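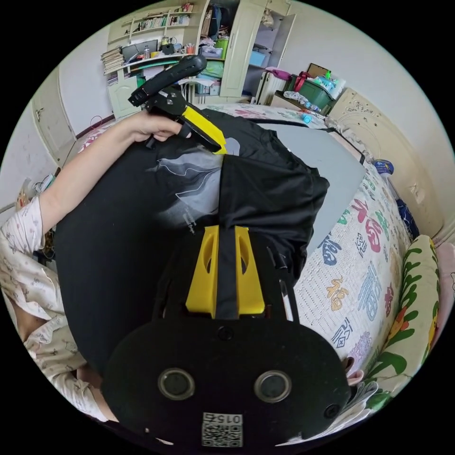
A black T-shirt under the jaws of a hand-held gripper.

Home | Fleet | Destinations | Skipper Services | Newsroom | Contact

Handing Over a Boat Properly: An Interview with Theda Vogler

Theda Vogler has managed the charter base at Pulora for Colline Yachting since the base moved to its present dock on the south side of the harbor. She is responsible for check-in, check-out and the training of the dock staff who carry out both. The newsroom spoke with her in November, at the close of the bareboat season, about the revised handover procedure that will apply to all guests next year.

Under the old procedure, a guest arriving in the late afternoon was shown the boat and given the keys in a single visit. Vogler considers this the main weakness of the former system. "People had been traveling all day," she said. "They signed the inventory without reading it, and then they called us from the first anchorage to ask where the spare fuses were."

From next season, the handover will be divided into two visits. The first covers the cabins, galley, heads and fresh water. Guests may then sleep aboard at the dock. The second visit begins at 8:00 in the morning and covers the engines, the windlass, the batteries, the sails and the dinghy. The skipper and one other adult must attend.

"The second adult matters a great deal," Vogler said. "If the skipper is ill or hurt, someone else aboard has to be able to start the engine, drop the anchor and use the radio. We ask that person to do each of these things while our staff member stands by."
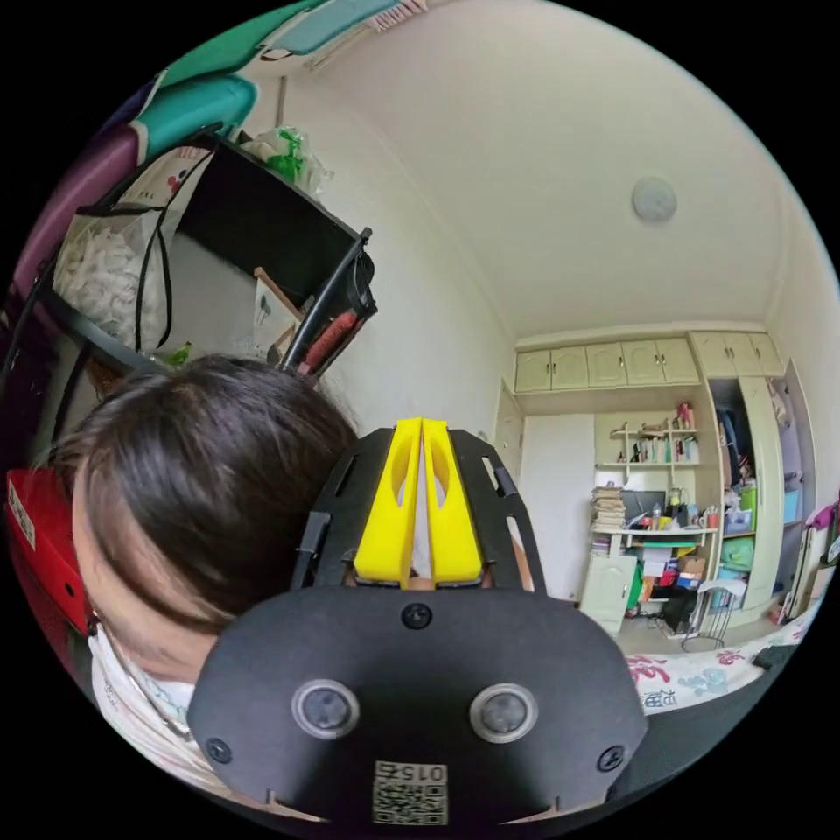 The chart briefing has also been changed. It was formerly given to groups in the base office and will now be held aboard, with the guest's own plotter switched on. Vogler noted that most questions concern the passage to Bandara, where the moorings lie close to a shelf and the afternoon wind comes over the headland in gusts. Staff will mark the approach with each skipper and go over the times by which a mooring should be taken.

Asked whether an experienced skipper might find the new procedure excessive, Vogler said that the base had received this objection from several returning guests. "I understand it. Someone who has sailed with us for years does not need to be told how a head works. We can shorten the first visit. We will not shorten the second one, even for them, for the reason that the boats differ. The windlass on Rimik has its breaker in the aft cabin, and on her sister boat it is under the chart table." 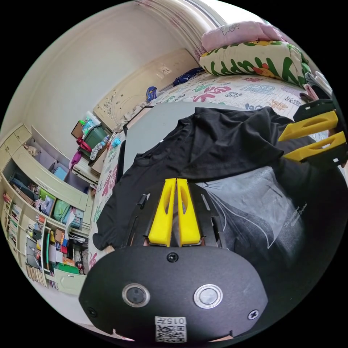

Deposits and Damage

The security deposit is a subject on which the base receives regular correspondence. Vogler confirmed that the standard deposit for a monohull will be $1,392 and for a catamaran $1,627, payable by card before the first visit. The deposit is released within five working days of check-out, provided that the diver's report on the hull and keels is clear.

"Report the small things," she advised. "A bent stanchion that we hear about on the second day can be straightened before the next guests arrive. If we find it ourselves at check-out, the next crew waits on the dock while we work."

Guests will also be asked to photograph the dinghy, the outboard and its serial plate at the second visit. Vogler said that outboards account for more disputes than any other item on the inventory, and that the photographs will be kept with the signed form.

Fuel remains the guest's responsibility. Boats leave with full tanks and are to be returned full, and the fuel dock at Pulora closes at 5:00 in the afternoon. Skippers returning from Bandara on the last day should plan to be off the breakwater by 4:00.

Reader Comments (3)

mainsheet_lou
Does the morning visit mean we lose half the first day? Last year we were off the dock by 9.

Colline Newsroom
The second visit is normally completed before 10:00. Guests who sleep aboard may request the first place in the morning order when they book.

Petrel44
Good to see the briefing moved onto the boat. The plotter on ours was set to feet, and we did not notice until Bandara.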